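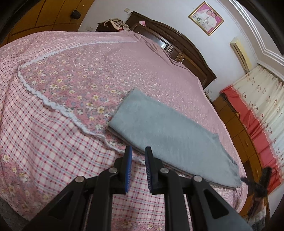 Feb 10, 2020

Up at four to fish the Plesik before the wind found it. The wind was already there, sitting on the dock like it had paid for the slip.

Natalie Clegg had told me the crappie were stacked in 2 fathoms off the old Dalen bridge pilings, and Natalie doesn't lie about crappie. She lies about walleye, her age and what she paid for the boat. So I ran up there with a bucket of minnows that cost more than my lunch and tied off on the second piling, the one with the rusty ladder.

Nothing till seven. Then one bluegill about the size of a coaster, which swallowed the hook out of spite. Then nothing again. I switched to a chartreuse jig, then to a pink one, then back to the minnows, who by that point looked like they'd outlive me.

Moved down to the mouth of Heven Creek where the water was muddier and a couple of degrees warmer. First drop, thump – a real fish, fat and dark, and then four more off the same stump in twenty minutes. I was just starting to feel like a man with a plan when a guy in a bass boat came through at full throttle and put his wake over my thermos. He waved. I waved back with most of my hand.

Lost two jigs to the stump after that and took it as a hint.

The reel is making the noise again. It's a Moltia 400, and the man at the shop says the 551 never makes the noise, but the 551 costs $192 and I have a can of oil. Oiled it on the kitchen table. It now makes the same noise, quieter and further in.

Five crappie cleaned and in the fridge, bluegill let go in no mood to thank me. Called Natalie to report. She said she'd meant the other side of the bridge.

Need minnows, split shot, a new thermos lid. Going back tomorrow if the rain holds off till noon, east side pilings first, and I'm not calling her until I'm home.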